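Section 2: Setting out the bowls

Before you start on any of the Nastano recipes, it really does pay to get your bowls out first, and I promise it only takes a moment.

1. Wipe down the counter and let it dry completely.
2. Choose one bowl for each thing you'll be mixing. Different colors are a great help here (you'll thank yourself once everything is floury!).
3. Line them up near the front of the counter, where you can reach them without leaning. 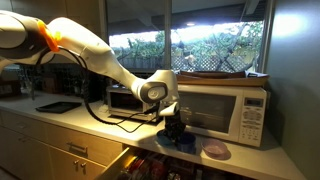

Nastano Home Cooking Club, Kitchen Set-Up Team

Blue bowls to the left and a pink one a little apart on the right is a perfectly good arrangement, and you're welcome to copy it at home. Odette Sabatier likes to keep the one on its own for eggs.

4. Leave the space in front of the microwave door clear enough to open it all the way.

Note: If you run short of bowls, the recipe cards on page 26 can be made with 2.

Caution: Check the underside of each bowl before heating anything in it. If it isn't marked microwave safe, please use another.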